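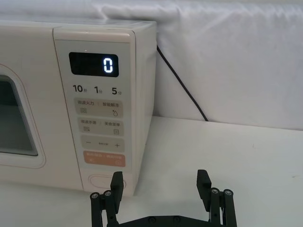

Lolunham, 29th August

14 shares | 3 comments

Quick notes on keeping the kitchen arm happy. Ours is a Vimach with the two finger gripper, does the microwave all day. Yours may differ, steps mostly don't.

Power off first. At the wall, then the arm. Wait for the joints to go slack before you put a hand in.

Finger pads. Wipe with a damp cloth, then a dry one. No oil, no dish soap, soap leaves a film and then it slips on the door. Black pads hide grease so go by feel.

Screws at the linkage joints, the round silver ones. Snug, not tight. Too tight and the fingers drag on closing. Dot of paint across the head and the bar, then you can see at a glance if one has walked. I check every 200 cycles. Sizwe Van der Merwe on the Venter bench goes to 1000 and has lost a screw in the cutlery drawer, so.

Door button. Oval one at the very bottom of the panel, under the orange pad. Easy to hit the orange by mistake if your height is off. Teach the press with ONE finger, other one spread out of the way over the table. Come in slow, square to the panel, stop as soon as it clicks. If the whole oven slides back you are pushing too far. Rubber feet help, so does a strip of shelf liner.

Speed, 80 on the pendant is fine for moving around. Drop it way down for anything that touches plastic.

Power cord. Keep it going out the back and off to the side. Tape it down if it creeps in under the wrist, I snagged one in June and pulled the plug half out.

Wrist camera: lens cloth only, paper towel scrachtes. Plain white cloth hung behind the oven, plain white table. Shake the crumbs off before you re-teach, specks on the table will confuse the cheap Etov software.

Labels on ours are in Chinese. Write out what each button does and tape it inside a cupboard door, for the people. The arm dosen't care.

After all that run it empty, door button only, ten presses. Then put a mug in.

3 comments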